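Estley reading room, spring walk-through, with my comments

1. Front door closer. OK. I set it slower in September and it's still behaving!

2. Exit signs lit. Three fine, the one by the restrooms flickers (new bulb is on my list).

3. Extinguishers, 4 of them. Gauges in the green, tags signed. The one behind the coat rack is hard to get at, so please move the rack and leave it moved.

4. Stair handrail. Loose at the bottom bracket. I tightened it, but the screw hole is chewed up and I want a longer screw in there.

5. Shelving. The Zalewska units are bolted, good. Unit 13 isn't — nothing heavy on its top shelf until I get back with anchors.

6. Extension cords. Found one running under a mat again. Come on, folks.

7. Emergency light test. Ran 22 minutes, then I got hungry and called it a pass.

8. Carpet. Walk every seam and press down the edges with your shoe. Don't skip the doorways, they always go first.
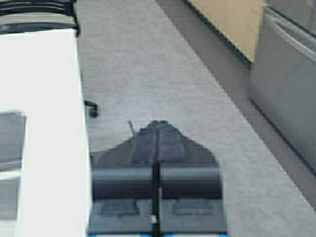 Trurcombe, March 20, 2018

Light gray carpet shows a dropped staple about as well as fog does, so use a flashlight held low when you do item 8. I'll be back for the handrail and the shelf anchors. Call me if the bulb gives out before then.

Nicanor Palacios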